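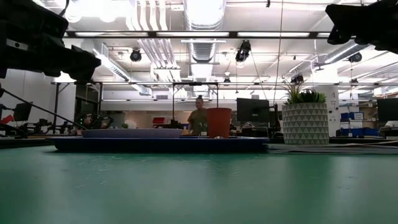
Succulents in a decorative pot with no drainage hole: repot or manage the watering?

Houseplants and Indoor Growing > Containers and Soil
Posted December 11, 2024

northsill

I have a mixed succulent planting in a Heritz glazed pot. The pot has no drainage hole. The plants were bought already potted from the Stępień garden center in March and have not been moved to another container. The mix was sold under the Skosex name and is dark, fine and mostly peat as far as I can tell.

Conditions: east window, no grow light, indoor heating on. A phone app reads 2000 lux at the leaves at midday, which I take to be a coarse value. I water with 100 ml when the surface is dry.

Symptoms: the lowest leaves on one plant have turned yellow and translucent and come off when touched. The upper leaves are firm. There is no smell from the soil and I have found no insects. A Zellico moisture probe pushed to the bottom reads "wet" eight days after watering, while the top inch is dry enough to blow away.

I would like to keep the pot. Should I drill it, use an inner pot, or put a layer of gravel in the bottom and start over? I also don't know whether this is the right season to disturb the roots.

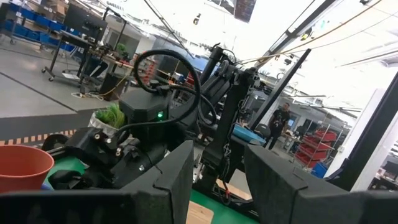 Answers

pumice_ratio

Yellow and translucent lower leaves with firm upper leaves, together with a wet reading at depth, point to excess water in the root zone. Underwatered leaves wrinkle and dry to paper first. Your surface check is the weak part of the routine. Peat dries from the top down, and in a closed pot the lower third loses water only through the roots and by slow upward movement. At 2000 lux the plants are using very little.

Do not use the gravel layer. Water does not pass freely from a fine material into a coarse one until the fine material is close to saturation. The wet zone sits on top of the gravel, closer to the roots than it was before, and you have lost depth.

Drilling works on most glazed ceramic if you use a diamond hole saw, low speed, light pressure and a steady supply of water at the cut. Start at an angle to score the glaze, then bring the drill upright. Put masking tape on both faces. The risk is a crack running out from the hole in the last few turns, so back the base with scrap wood and let the weight of the drill do the work. Wear eye protection. If the pot can't be replaced, don't drill it.

The inner pot is the better choice. Procedure:

1. Stop watering now. Let the probe read dry at the bottom before you handle anything.

2. Measure the inside width of the outer pot at its narrowest usable height. Buy a plastic nursery pot 2 cm narrower than that.

3. Unpot and shake off the old mix. Roots that are pale and firm stay. Brown roots that slide off their core get cut back to sound tissue with a clean blade. 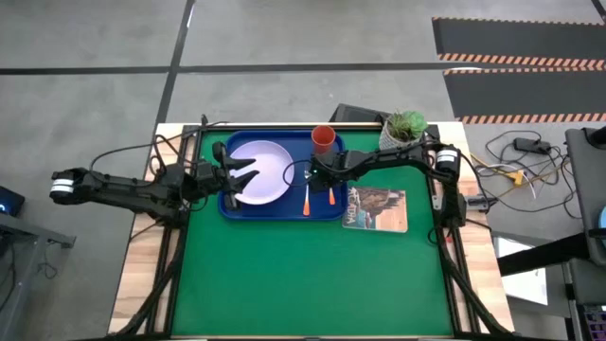 White pot, upper right corner of the table.

4. Leave the plants out of soil in shade until the cuts are dry. Three days is normal at room temperature.

5. Refill with equal parts by volume of potting soil and pumice or perlite, sifted to remove the dust. Sand from a play area is too fine and will make it worse.

6. Raise the inner pot on a plastic ring or a few bottle caps so the base stays clear of any water in the outer pot.

7. Wait a week before the first watering. After that, lift the inner pot out, soak it fully, drain it in the sink and put it back.

Repotting in winter is acceptable if the roots are failing. If they look healthy when you slide the root ball out, put it back, keep it dry and do the work in March.
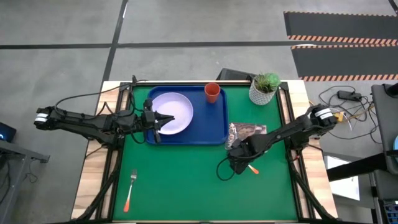
More answers

clay_and_grit

Agree with most of the above. Two additions.

The probe is not reliable. These meters respond to conductivity at the tip, so a mix with a lot of fertilizer salt reads wetter than it is, and a coarse mix reads dry because the metal barely touches anything. Weigh the pot on a kitchen scale instead. Record the weight right after a full soak and drain, then again when the leaves first go slightly soft. Water at the second number. It will stop being accurate as the plants grow, so redo it every season.

Also, mixed plantings rarely have one correct watering interval. If only one plant is dropping leaves, it may be the one that wants less water than the others, and it should get its own pot.

dry_shelf

Mine is in a pot with no hole and it is fine. I give it a spoonful of water every couple of weeks and none in winter.

northsill

Slid it out. Roots are pale at the sides and brown at the base, so I am going with the inner pot and have ordered perlite. The outer pot stays undrilled. I will start weighing it once it has had its first soak.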